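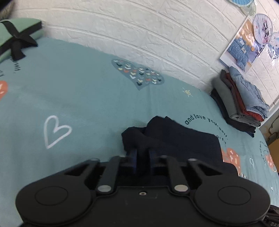

Call for participants: help us make the Flolcombe river posters

Skarkeo is a small design studio in Peltport and we've been asked to make a run of posters and bus shelter ads about litter in the Flolcombe. We've done plenty of work for shops and theatres, but this is our first campaign for a river, and we'd love to make it with people who walk, fish, row or just eat their lunch beside it.

We're looking for 41 local people to join us through August. You don't need to draw and you don't need to know anything about advertising. If you've ever stood at a bus stop and thought "well, that poster makes no sense", you're exactly who we want to hear from!

What you'd be doing

You'd come to 2 evening sessions at our studio, starting at 6.30pm. In the first we'll pin rough ideas on the wall and ask you to pull them apart: which ones you'd stop for, which ones feel like a telling-off, which ones you'd have forgotten by the time you got home. 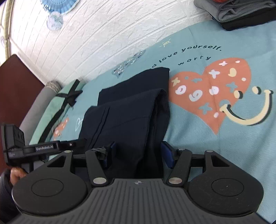 The second session is for wording. We have far too many headlines (some of them dreadful puns, mostly mine) and we want to hear them read out loud by different voices before anything goes to the printer. Last spring's river clean brought in 3505 bits of rubbish, and one thing we keep arguing over is whether that number belongs on the poster at all. Come and take sides.

Who can apply

Anyone over 16 living in Peltport or one of the villages along the Flolcombe. We'd really like a few teenagers and a few people who have only just moved here. If you work in advertising already, please leave this one for somebody else.

What you get

We pay £40 per session, plus bus fares, and there'll be soup and bread. Everyone who takes part gets a signed print of the final poster, set in Hofstetter, the chunky typeface we drew for the job and are very fond of.

How to apply

Drop a note through the studio door or pick up a form at the library desk. Tell us where you live, which stretch of the river you know best and one advert you remember from childhood. A few lines is plenty. Let us know too if you need step-free access, as the front entrance has stairs and we'll open the side door for you.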